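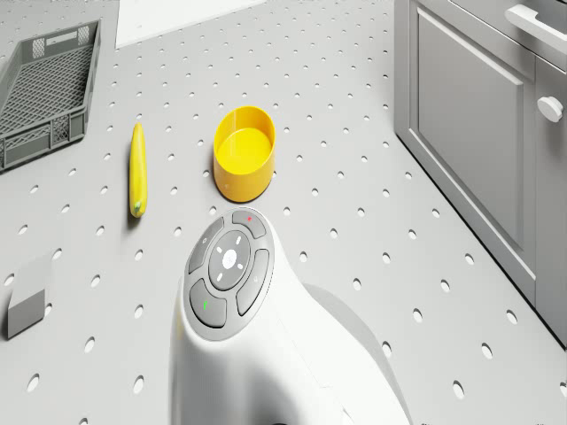 Una caja de plástico gris, de fondo calado, sobre el suelo perforado.

Marzo
Por la redacción de Javent

Idalina Gouveia habla de los tomates como otros hablan de sus hijos. Lleva media vida guardando semillas de variedades antiguas y, cuando le pregunto por dónde se empieza, se ríe y me pone un sobre de papel en la mano. «Por aquí, por uno solo. La gente quiere plantar toda la huerta el primer año y acaba agotada en julio».

Su colección ya suma 500 sobres, todos escritos a mano. Dentro hay judías, calabazas, lechugas de hoja rizada y, sobre todo, tomates. El que más la emociona es el Guerreiro, que le pasó una vecina de su madre en un pañuelo anudado. «¡Es feo, tiene costuras por todas partes y sabe a gloria! Lo partes, le pones sal y ya has cenado».

Para guardar la semilla deja fermentar la pulpa tres días en un vaso con un poco de agua, removiendo cada mañana. Luego cuela, lava y extiende las semillas en un plato. «En papel de cocina no, por favor, que se pegan y luego siembras papel». 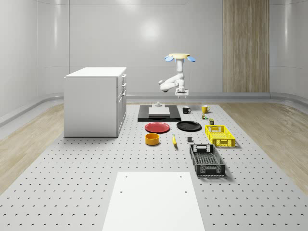 Con las judías es todavía más fácil, me cuenta: se dejan en la mata hasta que la vaina suena como un sonajero. Las calabazas le dan más guerra, porque se cruzan entre ellas con una alegría tremenda. Un año sembró dos variedades demasiado cerca y le salieron unas cosas verdes con verrugas que bautizó Faltach. «Mi hermano dijo que parecía un estornudo. Pues en crema estaban buenísimas, y las sigo plantando».

Las semillas de tomate, bien secas y a oscuras, le han germinado hasta pasados ocho años. Las de cebolla, en cambio, las renueva enseguida y no se fía de ningún sobre viejo.

Le pregunto qué sembrará esta primavera y tarda un buen rato en contestar, porque la lista cambia mientras la dice (entran unos pimientos, sale una acelga, vuelve la acelga). «El Guerreiro siempre. Y un melón blanco que me mandaron en una carta, sin nombre ni nada. ¡Tengo unas ganas de ver qué sale!».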